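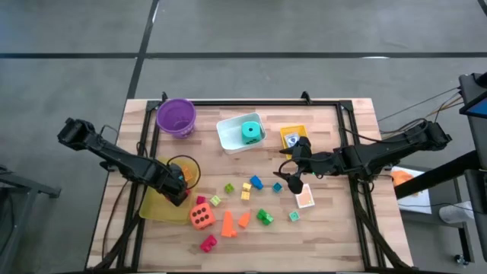

Conanell staggered-plank worktop

A light wooden tabletop made up from narrow planks, laid with staggered joins. Conanell tops are sold for sorting tables, craft rooms, playrooms and small workshops, anywhere that bins and trays are moved about a good deal and the surface needs to be flat and easy to wipe.

Supplied as a top only. Legs, rails and bins are listed separately.

Details

Material: solid wood, light finish
Depth: 600 mm
Lengths: 1,169 mm or 1,357 mm
Edges: square, lightly sanded
Finish: two coats of clear matt lacquer on the upper face, one coat underneath
Fixing holes: none drilled

Both lengths come from the same batch of timber where we can manage it. If you want two tops to stand side by side, put them on one order and say so in the notes box. Colour varies from plank to plank, and small knots are normal.

Fixing things to the top

The top takes screws and clamps. Drill a pilot hole for every screw and stay at least 48 mm in from the edge. Clamps can go straight on to the edge, but put a scrap of card or felt under the jaw if you mind marks. Black metal rail and corner brackets are on the Berkeck page, sold by the length and cut to order.

Bins and trays

We don't include containers. Most customers mix their own: a round bucket for bulky bits, a rectangular bin with rounded corners for larger game pieces such as oversized dice, and a shallow tray for cards and small packets. The Wuritz range has all three shapes in several colours. See-through bins are worth the little extra if more than one person uses the table – you can check what is inside without lifting anything out.

Care

Wipe with a damp cloth and dry straight away. Don't leave wet buckets standing on the wood overnight. Washing-up liquid is fine, scouring cream is not. Scratches can be rubbed down with fine paper and touched in with the small tin of Ackah clear lacquer, sold on its own.

Delivery

Tops are sent flat, wrapped in card, and need two people to carry them in. Allow roughly two weeks for the longer size. Please check the corners before you sign, and keep the wrapping until you have done so.

Cut-outs and odd sizes can be made to order. Send a sketch with measurements in millimetres to Ohemaa Owusu in the workshop, who will reply with a price. Orders for cut tops can't be returned.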